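**Durnix Parts Store: progress report to Drelance, July**

Work this period covered the stock recount, the new labelling scheme and the first stage of the reorder rules. The recount is complete. Labelling is behind plan, and the reorder rules are on schedule.

## Stock recount

The store held 427 live part numbers at the start of the period. Of these, 165 had a recorded quantity that did not match the shelf. Most of the differences were in fixings and seals, where part packs had been booked out as full packs. Records have been corrected and the unit of issue changed from pack to single item for both groups.

A further 13 part numbers had no stock and no demand on record. They have been marked for closure, subject to agreement from the Prilano site, which shares the catalogue.

## Labelling

Labels for aisles A to C are printed and fitted. Aisle D is waiting on a second roll of label stock from Ververidis. The delay is now four weeks and the supplier has given Friday as the delivery day. No extra cost is expected.

## Small parts storage

Open-fronted bins are proposed for items issued singly. Colour would show the stock group, and the label would carry the part number.

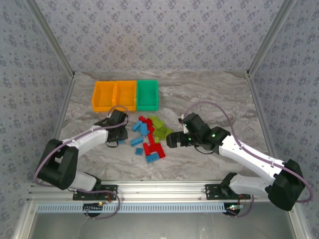 *Figure 1. Open bins in orange and green, empty.*

The bin order has not been placed. Shelf depth in aisle B needs to be checked first, as the older racking is shallower than the drawings show.

## Next period

- Fit labels in aisle D.
- Close the unused part numbers once Prilano has replied.
- Run the reorder rules on seals only, with manual approval of each order.

Spend to date is within the agreed budget. One decision is needed from Drelance: whether obsolete stock should be scrapped on site or returned.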